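Última actualización: enero

Memoria del proyecto: brazo recogedor de bloques en el suelo

Proyecto de segundo curso, Taller de Automatización. Montaje hecho entre el salón de casa y el taller compartido Kamerside (banco del fondo, el que tiene el tornillo cojo).

1. Punto de partida

La idea inicial era un brazo de sobremesa que clasificara tornillos. Descartada en la segunda semana: tornillos demasiado pequeños, cámara demasiado mala, poca paciencia. Pasamos a bloques de construcción grandes, de los de niño pequeño. Ventajas: caras planas, color fuerte, no se rompen si la pinza cierra de más. Y si se caen, se caen.

Objetivo tal como quedó en la ficha: que el brazo localice un bloque en el suelo, baje, lo coja por los lados largos y lo deje en una bandeja. Sin mando, sin ayuda de la mano. Lo de la bandeja se cumplió a medias, ver apartado 6.

2. Materiales

- Kit de brazo Moltar de segunda mano, 6 servos. Uno vino con los dientes gastados, sustituido.
- Placa controladora Igwe. La que había en el armario del taller, nos la dejaron hasta final de curso.
- Cámara pequeña fijada en la muñeca, con brida y una pieza impresa.
- Dedos negros para la pinza. Los originales del kit eran demasiado cortos.
- Fuente de alimentación de portátil viejo, con convertidor.
- Portátil con el programa de control, Plenness, más nuestros scripts.
- Tablero de 40 x 30 para atornillar la base. Contrapeso: dos garrafas de agua.

Presupuesto: casi todo prestado o reciclado. Lo único comprado nuevo, el servo, los conectores y el filamento.

3. Montaje mecánico

La base primero. Error nuestro: atornillamos el brazo en el centro del tablero y el contrapeso detrás no servia de nada, el conjunto cabeceaba al estirar el codo. Hubo que desmontar y adelantarlo hasta el borde. Media tarde perdida.

Luego los dedos. Varias versiones. La primera, recta y gruesa, chocaba con el suelo antes de llegar a la pieza. La siguiente, más fina, se doblaba al apretar. La definitiva es una placa en ángulo, ancha abajo y acabada en punta, rígida y que entra bien a ras de suelo. Pendiente de lijar el canto interior. Probamos a pegar goma en la cara de agarre, pero se despegaba, así que fuera.

Apertura de la pinza: tiene que ser un poco mayor que el ancho del bloque y nada más. Si se abre mucho, los dedos golpean las piezas vecinas. Si se abre lo justo, cualquier error de posición acaba con una punta encima del bloque y el servo del codo zumbando. Lo dejamos con margen pequeño a cada lado y confiando en la alineación.

Cables: trenzados y sujetos al antebrazo. Dejar bucle en la muñeca!! El primer día la arrancamos al girar.

4. Cámara y calibración

La cámara va en la muñeca y mira hacia los dedos. Pensamos en ponerla fija en un trípode, más fácil para calcular, pero el brazo tapaba la pieza al bajar. En la muñeca ve siempre el hueco entre los dedos, que es lo que importa en el último tramo.

Contras: si el brazo se mueve, la imagen sale movida. Probamos a corregirlo por programa y era un lío. Solución cutre y efectiva: pararse antes de cada lectura.

La detección es por color. Se convierte la imagen, se filtra el azul, se saca el contorno mayor y de ahí el centro y el ángulo del lado largo. Problema principal, los reflejos. El plástico brilla y la zona clara se sale del filtro, con lo que el programa veía dos tiras azules separadas y apuntaba a una de ellas. Arreglado ensanchando el rango hacia los claros y cerrando huecos después del filtro. No fue inmediato, el rango ancho pillaba también una zapatilla.

Una vez centrado, el brazo gira la muñeca hasta que el lado largo de la pieza queda en la misma dirección que los dedos y avanza bajo.
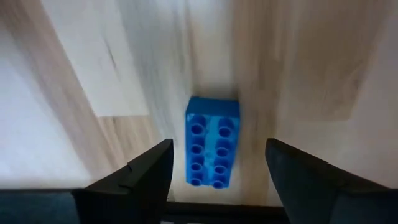 La tolerancia en ese momento es poca. Con el bloque algo desviado a la derecha todavía entra, con más desvío hay que retroceder y repetir. Pusimos un límite de 2 reintentos antes de que el programa se pare y pite. Sin el límite, el brazo se quedaba empujando la pieza por el suelo hasta que se salía del alcance, muy vistoso pero inútil.

Las sombras dieron menos guerra de lo esperado. Las grises no pasan el filtro de color. Lo que sí cambia mucho es la luz de la tarde por la ventana, hay que recalibrar el blanco al empezar cada sesión. Está en el script de arranque, se tarda nada.

5. Programa

Estructura muy simple, estados en cadena:

BUSCAR: barrido lento de la base con el brazo en alto.
CENTRAR: corrige base y hombro hasta que el centro cae en la zona buena.
ALINEAR: gira muñeca.
BAJAR: codo y hombro a la vez, despacio.
CERRAR: cierra hasta que sube la corriente del servo.
LEVANTAR: sube y mira si sigue habiendo azul entre los dedos.
DEJAR: va a la bandeja y abre.

Cada estado guarda una línea en el registro. Al principio no lo hacíamos y fue un error gordo, fallaba y no sabíamos dónde. Al cerrar el proyecto el registro tiene 1.808 líneas, muchas de BUSCAR con el bloque en un sitio donde el brazo no llega.

Plenness mueve los servos con un retardo pequeño entre orden y orden. En CENTRAR eso provocaba oscilación: corregía, se pasaba, corregía al otro lado. Bajamos la ganancia y metimos zona muerta. Va más lento pero se para donde debe. La placa Igwe además se reinicia si los servos tiran todos a la vez, por eso el arranque los activa uno a uno.

6. Pruebas

Hechas en casa, sobre el suelo de madera clara, y luego en Kamerside sobre el banco. En casa mejor: el azul destaca mucho sobre el suelo y hay sitio. En el banco la superficie está llena de manchas de pintura, una de ellas azul, y el brazo fue a por la mancha.

Más de 14 sesiones en total, de duración muy distinta. Las primeras no cuentan como prueba, eran de ajuste.

Resultados por fases, resumidos:

Detección: fiable con luz estable. Falla con sol directo.
Alineación: bien si la pieza está cruzada hasta media vuelta de muñeca. Más allá llega al tope del servo.
Agarre: bien por los lados largos. Por los cortos no lo intentamos, no abre tanto.
Depósito en bandeja: regular. La posición está fija en el código y si alguien mueve la bandeja, el bloque va al suelo.

El fallo más repetido fue bajar de más y rozar el suelo con las puntas. El hombro tiene holgura y según de dónde venga el movimiento la altura cambia. Solución a medias, llegar siempre desde arriba y desde el mismo lado. La buena seria cambiar el engranaje, queda para otro año.

7. Problemas que quedan abiertos

- Holgura del hombro.
- Solo un color. Cambiar a otro implica tocar el rango a mano.
- Si hay dos bloques pegados los ve como uno largo y se va al medio.
- La bandeja debería llevar una marca que la cámara pueda buscar.
- El servo de la pinza se calienta si aguanta cerrado mucho rato. Pusimos descanso entre ciclos.
- La pieza impresa de la cámara coge juego con el uso, hay que reapretar y recalibrar.

8. Reparto del tiempo

Mecánica nos comió casi la mitad. En la planificación estaba al revés, mucho programa y poco montaje. Para otra vez, imprimir los dedos antes de escribir una sola línea y no tocar la cámara después de calibrar (la tocamos. varias veces).

La documentación se dejó para el final y se nota, faltan el esquema eléctrico pasado a limpio y las medidas de los dedos de las versiones intermedias. El esquema a mano está en la carpeta del taller, junto con el código y las piezas para imprimir. La versión buena de los dedos es la que acaba en _final2, no la que acaba en _final.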